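How to Share a Bench with a Robot Arm (and Keep Your Job Interesting)

At Skindale we assemble small display frames, and for years the job was simple: one person held the frame, the same person fitted the rod, and the same person complained about their thumbs. In June the arm arrived. We now have a hand-assist bench, a Flurow work schedule on the wall, and a new job title, "holder," that looks terrible on a business card.

If your shop is about to get one, this is how we run a shift on ours. Your manual will differ. It will also be longer.

Step 1. Settle who does what

Write it down before anyone switches anything on. On our bench the person steadies the black frame with both hands and the arm works at the white end piece on the metal rod. We tried leaving it vague for the first week and got two workers, one of them made of metal, politely waiting for each other.

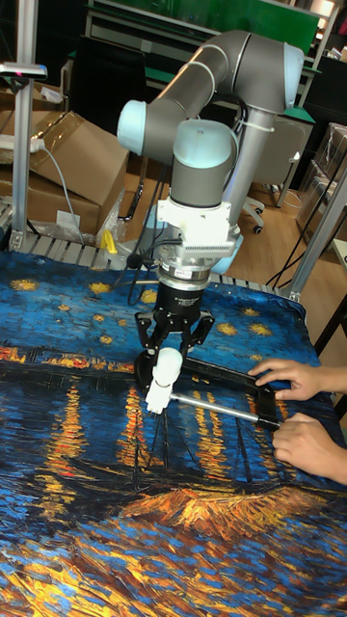 The split sounds insulting until you have done it for a morning. Holding takes more judgment than I expected. You feel a frame start to creep well before you see it, and you learn to lean on it a little without shoving it into the next county.

Step 2. Set your hands before the arm comes down

One hand on the top corner, the other low, near the end of the rod. Fingers stay on your side of the frame. If you need to scratch your nose, hit pause first. Everyone needs to scratch their nose.

Keep your elbows supported and your stool low enough that your shoulders aren't up by your ears. The arm doesn't care how you sit, so you will have to.

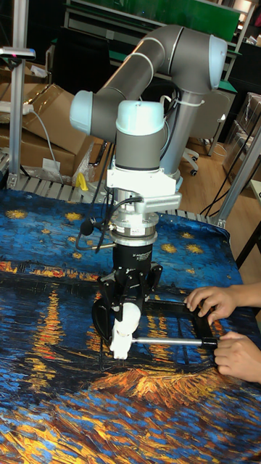 A reader at the Tunda plant wrote in to say that their crew does it the other way round, with the machine holding and the people fitting, and that after 800 pieces they would happily trade. Their wrists are sore. Their supervisor calls this "retaining the craft element."

I pass that on without comment, apart from noting that somebody should ask the wrists before the layout is decided.

Step 3. Agree on the pace, out loud

Ours came set for 60 frames an hour. That number was chosen in a meeting, by people sitting down. We asked for it to be lowered, were told it couldn't be, and then on a Wednesday it was. The setting is on the second menu page, under "Advanced," and it is a slider.

Rotate holders every half hour. Put the rotation on the wall, where the Eide software can't optimize it.
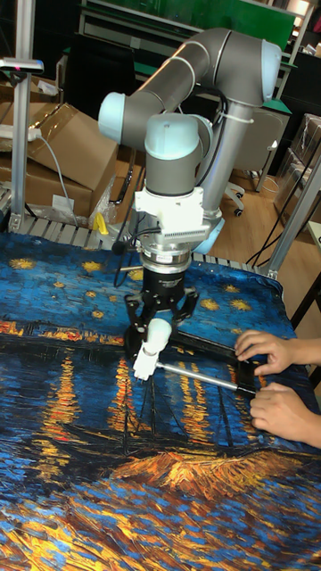

But what happens to the people who used to do the whole job, asked one commenter on the first version of this page. Fair question. Do they get the same pay for half the work, or half the pay for standing next to it?

Here, the same pay, and we got it in writing. Do that before the trial period ends. Headcount stayed put too, though two of us now spend afternoons on rework and fixture changes, work that used to be called "whenever you get a minute."

Step 4. Log the misses

Keep a paper sheet. Note the time, what the arm was doing, and what you were doing. Leave out adjectives. Our first 200 entries included "sulked" in several places, and the service technician wasn't able to find that in the error codes.
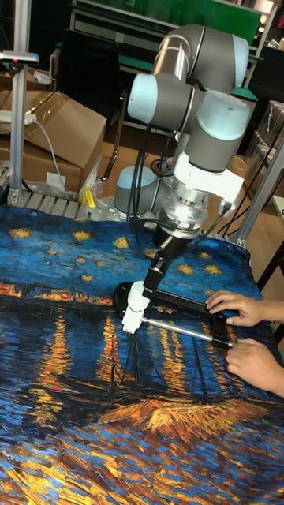
Step 5. End the shift properly

Park the arm, let go of the frame, and sign the sheet. Tell the next holder anything odd, in person. We have passed about 2300 frames through the bench this way, and the best fixes came out of that two-minute chat at the changeover, which is not on the schedule. We have asked for it to be added.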